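Rye starter, colder kitchen

2024-01-24

The kitchen in Clilterdale has been colder than in September, so I reworked the rye loaf schedule. Notes follow for my own reference.

Starter: 150 g whole rye flour, 150 g water, 4 g salt held back for the dough. The flour is Notley medium grind. It absorbs more than the Nigam flour I used before, and the paste should be stiff enough to hold a spoon upright.

Leave it covered overnight. The surface should be cracked and domed by morning. If it is flat, give it another hour or two before mixing the dough.

Shape with wet hands and move the dough straight to the tin. Rye dough does not need kneading. Smooth the top with a wet spatula and dust with flour.

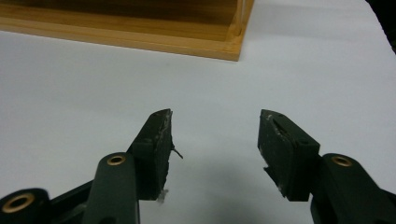

White tabletop, dark green gripper fingers open.

Bake until the center reads 178 F on a probe, then keep going; it needs to pass 200 before it comes out. Cool fully in a cloth. I slice mine the next day.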